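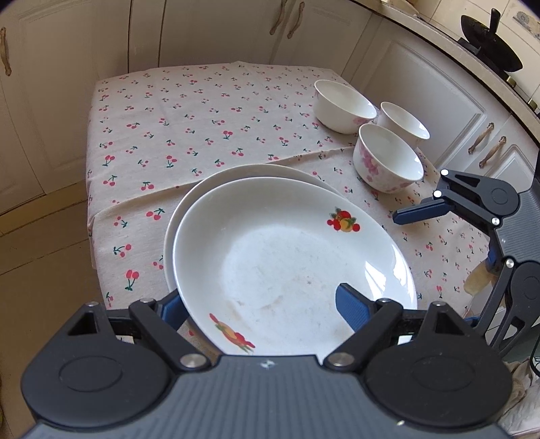

Old Plates and Cherry Tablecloths Wanted for the Bandley Street Supper

29 April 2018

Check the back of your cupboards! The Bandley Street Supper is coming back in November, and this time the whole meal will be served on secondhand dishes. No paper plates, no plastic forks, and nothing that has to match anything else.

The idea came from Luana Batista, who grew up on Bandley Street and still lives three doors from the house where she was born. Last fall she hauled home four full trash bags after the supper and decided she never wanted to do that again. Her own kitchen was already well stocked with the kind of thing she had in mind: white oval plates with fruit on the rim, a cherry-print tablecloth, and a gravy boat that belonged to an aunt.

"I love a plate with fruit on it," she told us. "You finish your potatoes and there's a little bunch of something red and orange waiting for you. Who doesn't like that?"

So far 82 plates have come in, and the goal is 150 by the end of the summer. They're stacked in the back room at Sfakianakis, the hardware store on the corner, which has cleared two shelves next to the paint for them. We stopped in on Friday and it was hard to leave. There are blue-rimmed soup plates, brown stoneware from the seventies, a heavy hotel platter with a nick in it, and a whole run of ovals in every shade of white you can think of (and a few you can't).

Ovals are especially welcome. They make sense on a long table, where round plates bump elbows, and they hold a slice of roast and a pile of beans without anything sliding into anything else. Plain ones are fine. Ones with decals are better than fine.

Stains are no problem either. Plenty of older white dishes pick up faint brown marks over the years, and most of those come off with a paste of baking soda and water and a soft cloth. Go easy around the decals, especially if they sit on top of the glaze, where a rough scrubbing pad can take the color right off. Chiamaka Okafor is running a plate-washing afternoon at her house in June, with her garden hose, several tubs and a very large pot of her pepper soup. She is asking people to bring their own dish towels. If a mark won't budge after all that, the plate gets used anyway, with a napkin and a piece of bread on it.

Cracked plates can't be used for food, but please don't throw them out. Trinh Cao wants them for the mosaic on the planter by the bus stop, and she's short on reds and oranges. Fruit, flowers, roosters, she'll take it all.

Then there are the tablecloths! The street will need 23 of them to cover the row of tables from the hardware store down to the mailbox. Eleven have been promised, among them a green check, a couple of plain linens and Luana's cherries, with their dark green stems on a cream background. Any print will do, and rumpled is fine. A cloth that hangs well over the edge is handy outdoors, where there's room to clip it down against the wind. If yours is precious to you, sew or pin your name to one corner and it will come home to you after a wash.

Dishes can be dropped off at Sfakianakis during store hours. Wrap them in newspaper or old towels and stand them on edge in the box if you can, with something soft on the bottom. Empty boxes are just inside the door, so feel free to take one home to fill. Please don't leave anything on the sidewalk overnight. A very nice set of saucers met its end that way last week.

Serving bowls, big spoons and pitchers are also on the wish list. Mugs are not, as the school has already offered theirs.

After the supper the plates will be washed, boxed up and kept for the next one, and anyone on the street will be able to borrow them for a birthday, a wedding or a crowded Sunday lunch. Luana already has the first booking, for her nephew's graduation, and he has asked for the ones with the fruit.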